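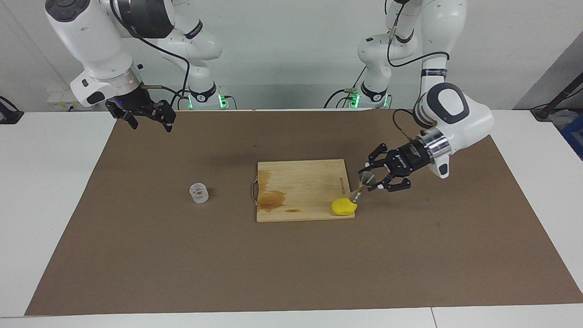

Kitchen task bench, Illthorpe site: two-arm station with cutting board, lemon and glass cup.

Call for Participants: Household Chores Study
Masalberg Institute, Domestic Automation Group

The Masalberg Institute invites adults who regularly cook, clean or tidy at home to take part in a study of everyday chores and the machines that are being trained to do them. Sessions are held at the Illthorpe site and will begin in January.

Background

Robot arms have worked in factories for decades. Kitchens, laundry rooms and small shop floors are a different matter. A lemon is never quite the shape of the last one, a cutting board gets stained, and a clear cup can be hard for a camera to pick out. Claims that household machines are ready for daily use are common, and so are claims that they never will be. The purpose of the study is to compare both with the judgment of people who do the work.

An earlier round of the study collected 1,054 ratings of short kitchen and shop tasks. Raters agreed fairly well on whether a task had been finished. They disagreed widely on whether it had been finished well enough to be left alone, and the present round is designed to look at that second question.

What participants will do

Each participant attends one session of up to three hours, including a break. In the first part, participants carry out a set of 7 chores by hand at an ordinary counter, at their own pace. The chores include preparing citrus fruit, wiping a board, folding hand towels and restocking a small shelf. In the second part, participants watch a two-arm station attempt the same chores and rate each attempt on a printed form. A short interview follows, covering which chores the participant would hand over to a machine, which they would not, and what they would want to check afterward.

Attempts by the station may be slow, incomplete or unsuccessful. Participants are asked to rate what they see and should not make allowances for the equipment. Participants do not operate the arms and remain behind the marked line whenever the arms are powered.

Who may apply

Applicants must be 18 or older and must do household chores at least three times a week, paid or unpaid. People employed in cleaning, catering, care work or retail are strongly encouraged to apply. No technical knowledge is needed. Applicants with a citrus allergy should say so on the form; a separate set of chores is available. The site is step-free, and counter height can be adjusted on request.

Persons employed by Masalberg or by its partners in this study, Won and Grisby, are not eligible. The same applies to anyone who took part in the earlier round.

The Institute expects to enroll some 187 participants.

Payment and expenses

Participants receive a fixed payment at the end of the session, in the amount stated in the consent form. Local travel costs are repaid on presentation of a ticket or parking receipt. A participant may stop at any time and will still receive the full payment.

Recording and privacy

Hands and counter surfaces are recorded on video during the first part. Faces are not recorded. Interviews are recorded as sound only and are stored under a participant number. Recordings may be used in research reports and in teaching.

How to apply

Application forms are available at the Illthorpe reception desk and from the study office, Room 546. Completed forms may be returned by hand or by post. Please state whether a morning session (9:30 a.m.) or an afternoon session (1:30 p.m.) is preferred. Applications are considered in the order received, and the call will close when all places have been filled. Applicants who are offered a place will be sent the consent form and directions to the site before their session.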